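Buchstabieren mit vier Fingern - Roboter lernen in Histville durch Vormachen

Histville, 20.5.18 - Wer gestern die Werkhalle von Trunow betrat, hörte zuerst Gelächter. Am Steuerpult saß Sayaka Ichikawa, in jeder Hand einen Griff, und zwei Roboterarme folgten ihren Bewegungen fast ohne Verzögerung. Programmiert wird bei diesem Projekt keine einzige Bahn. Ein Mensch führt die Arme aus der Ferne, die Anlage zeichnet Gelenkwinkel und Kamerabilder auf, und aus vielen solchen Durchgängen soll sie die Aufgabe später selbst beherrschen.

Die Aufgabe klingt nach Kinderzimmer und hat es in sich: Buchstabenklötze vom Tisch aufnehmen und in die Rinne eines länglichen Holztabletts legen, Kante an Kante. Am Nachmittag lagen dort schon ein rotes r, ein blaues a und ein rotes b, während ein rotes o zwischen den spitzen schwarzen Fingern des gegenüberliegenden Greifers lag. Wie fein sich das steuern lässt, ist eine Freude!
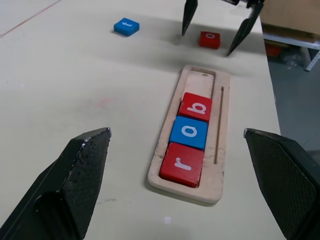
Schwieriger als das Greifen sei das Loslassen, meinte Omid Ghorbani, denn wer die Finger zu hastig öffne, schiebe den Nachbarklotz gleich mit. Ein guter Durchgang sei deshalb ein ruhiger, und kleine Korrekturen dürften ruhig mit in die Aufzeichnung - gerade aus ihnen lerne das System, wie man einen schiefen Klotz wieder gerade rückt.

77 Durchgänge sind bisher gespeichert, 30 weitere sollen noch im Mai folgen. Danach darf das Publikum selbst an die Griffe: Trunow öffnet die Halle an zwei Nachmittagen, Anmeldung am Empfang. Wir haben es schon probiert und brauchten drei Anläufe, bis der erste Klotz saß. Das Gefühl, wenn er in die Rinne gleitet, ist großartig.

Kommentare

Ghassan Kassab: Toller Bericht! Wird beim Führen auch die Kraft zurückgemeldet, oder steuert man nur nach Sicht?

Abbas Sharifi: @Ghassan Nur nach Sicht, ich durfte auch mal ran. Man gewöhnt sich schnell daran, die ersten Minuten sind aber zäh.

Manouchehr Mohammadi: Gibt es eine Altersgrenze? Meine Tochter will unbedingt mit.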